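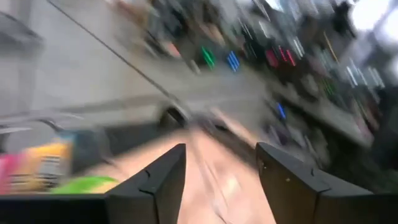
Entry for August, Recovery Diary, Pluvmont Rehabilitation Center

Entries in this diary are kept by patients of the outpatient program and are published with their consent. The present entry was written by Glenys Harawira, who is recovering from the surgical repair of a torn Achilles tendon.

I attended the center at 7 in the morning for my regular appointment. The waiting area had been moved to the second floor while the entrance hall is being repainted, and patients were asked to use the elevator on the Grindora side of the building. I used the stairs going up, with one hand on the rail, and the elevator going down.

The session began with measurement. The angle of the ankle was recorded with the knee straight and again with the knee bent. The first figure had not changed from the previous visit. The second had improved by 5 degrees. My therapist entered both in the chart and remarked that the tendon is expected to lengthen slowly at this stage, and that no stretching beyond the prescribed range should be attempted at home. I admitted that I had attempted it twice. This was also entered in the chart.

The program for the day consisted of seated heel raises, standing heel raises on both feet with the hands on the bar, and balance work on the foam pad. I completed the seated work without difficulty. In the standing work I continue to place more weight on the sound leg, and the scale under each foot makes this plain to everyone in the room. By the last set the difference was smaller. The foam pad was unpleasant, as it was on the previous occasion, and I was permitted to stop early.

It has been 98 days since the operation. I had expected to be walking without a limp by now, for no better reason than that my brother did so after a broken leg. The surgeon at Trisberg explained at the last review that bone and tendon do not heal at the same rate and that the comparison is of little use. The written summary of that review reached me yesterday. It states that the repair is intact, that the wound has closed fully, and that swelling at the end of the day remains within the usual limits. It also states that the patient is compliant, a word I intend to show my sister.

The heel wedges have been reduced to one. The shoe feels flat and rather strange, and I noticed a pulling sensation along the back of the leg on the walk to the parking lot. I have been instructed to report any sharp pain, any sudden weakness, or any swelling of the calf that does not go down overnight. There was no sharp pain. The ankle was swollen by four in the afternoon and I kept it raised on the sofa until supper.

A discussion was held about my return to work. My duties at the Matei branch library involve standing for most of the shift and pushing loaded carts between floors. It was agreed that I may return for half days at the front desk, seated, with a stool for the leg. Full duties will be considered after the strength test. The form requires two signatures and has so far received one.

With regard to walking, I covered the path as far as the footbridge and back, a little slower than I would have liked. The counter on my watch showed 219 steps to the first bench, where I rested, and I did not look at it again. A neighbor walking a large brown dog asked whether I had been skiing. I have never been skiing. The injury took place on a badminton court in a church hall, in the first game of the evening, and I have stopped improving the story.

Sleep was fair. The night splint is no longer required, although I wore it for part of the night out of habit and removed it when the strap began to rub. A small red mark remains above the heel. I have put a clean dressing over it and will ask for it to be looked at.

Exercises for the coming period are unchanged except that the seated heel raises are now to be done with a bag of rice on the knee. I have placed the rice beside the chair. The next appointment is at the same hour, and I am to bring both shoes.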